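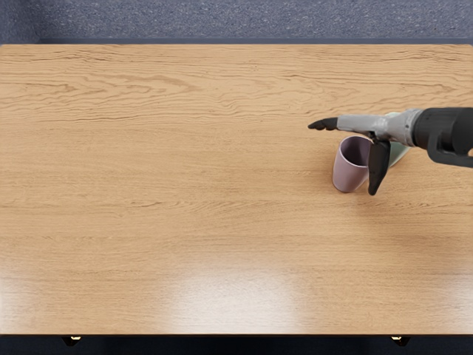

Wood grain on a light tabletop, seen from above.

I got my first store credit card at Bellamy because the cashier offered me a discount on a $249 coat. I said yes before she finished the sentence. Who doesn't like saving money, right?

Well, I kept carrying a balance, and by April I owed $861 on that card - for a coat, two pairs of boots and a lamp I didn't even like that much. The discount was long gone, eaten up by interest.

So I think stores should quit offering credit at the register. Completely! You've got a line behind you, your arms are full, and you're supposed to make sense of an interest rate on a screen the size of a playing card?

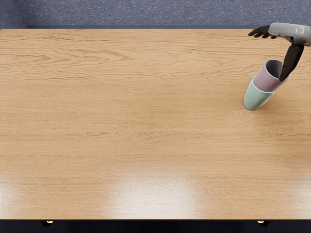

And please don't tell me it's all in the terms. I sat down and read mine later (all 47 paragraphs of them), and I still had to call twice to find out when the late fee kicks in.

I'm not against borrowing. My car loan is fine, and I had a whole evening at home to think it over. Give people that evening. Hand them a flyer, let them apply from the couch, and if they still want the card next week, great, they can have it.

I paid mine off this winter and kept the coat. The lamp is in my sister's garage.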